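# Informe de avance, segundo periodo: recogida de demostraciones en simulación

Proyecto Furkia. Responsable del informe: Salamatu Igwe. Destinatario: fundación Travalari, área de seguimiento.
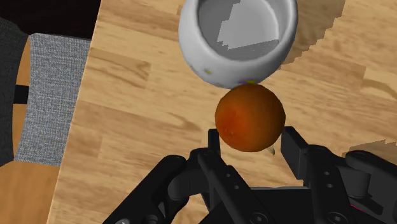 El periodo se ha dedicado casi por completo a la recogida de demostraciones teleoperadas de agarre y colocación sobre mesa. Al cierre tenemos 1.740 episodios válidos en el repositorio. El objetivo del periodo era de 2.000, de modo que arrastramos un déficit de 260 que pensamos cubrir antes de que termine enero. El objetivo final de 3.000 no cambia.

## Trabajo realizado

Los episodios se graban en el simulador Sani, con un operador que maneja el brazo mediante un mando de seis grados de libertad. Cada episodio lleva una instrucción escrita en español, la trayectoria de las articulaciones, la apertura de la pinza y las imágenes de dos cámaras virtuales, una fija y otra montada en la muñeca. Las instrucciones son cortas, del tipo «coge la naranja» o «aparta la taza hacia la izquierda».

Al principio del periodo trabajábamos con un solo objeto por episodio. Desde noviembre colocamos dos o más, con separaciones pequeñas entre ellos. Los modelos entrenados con la primera tanda fallaban en cuanto había otro objeto cerca del que tenían que coger, y el nuevo lote busca corregir eso. La posición inicial de los objetos se sortea en cada episodio, y también la orientación de la taza.

Tres operadores se reparten la grabación en turnos de dos horas. Probamos turnos de cuatro y la calidad bajaba en la segunda mitad: más correcciones a mitad de trayectoria y más cierres de pinza repetidos.

## Revisión y descartes

Se han descartado 234 episodios, que no figuran en el total de arriba. Los motivos, por orden de frecuencia:

- Objeto fuera del alcance del brazo por un error en el sorteo de posiciones (corregido).
- Instrucción que no correspondía a lo que hizo el operador.
- Contacto inestable entre la pinza y los objetos esféricos, que salían despedidos al cerrar.

El tercer motivo nos costó casi dos semanas. Se resolvió en parte al reducir el paso de integración de la física y subir el rozamiento de las almohadillas. Con piezas redondas todavía aparece algún caso, y el revisor los marca a mano.

Todo episodio pasa por una segunda persona antes de entrar en el repositorio. Los casos dudosos se guardan aparte y se discuten una vez al mes.

## Incidencias

Las sombras del motor gráfico salen escalonadas con la configuración actual. Subir la resolución de sombras casi duplica el tiempo de generación de imágenes, así que hemos mantenido el ajuste. Está previsto volver a generar una parte de los episodios con sombras suaves y comparar los dos modelos resultantes. Las trayectorias están guardadas y no hace falta grabarlas otra vez.

La herramienta de anotación Vunow perdió la sincronización con el servidor en dos ocasiones. No hubo pérdida de datos, pero sí de jornadas de revisión. Ahora se hace copia local al final de cada turno.

## Gasto

La ejecución presupuestaria va según lo aprobado en personal y por debajo en cómputo, ya que el entrenamiento grande se ha retrasado al siguiente periodo. Solicitamos trasladar ese remanente sin cambio de partida. El detalle va en el anexo económico.

## Siguiente periodo

- Completar los 260 episodios pendientes, con prioridad para los agarres entre objetos próximos.
- Ampliar las instrucciones con referencias espaciales («la que está junto a la taza»).
- Entrenar el modelo de referencia con el conjunto completo y medirlo en disposiciones que no haya visto.
- Entregar la guía de grabación para operadores, de la que existe un borrador.

Necesitamos respuesta sobre el traslado del remanente antes de reservar las horas de cómputo.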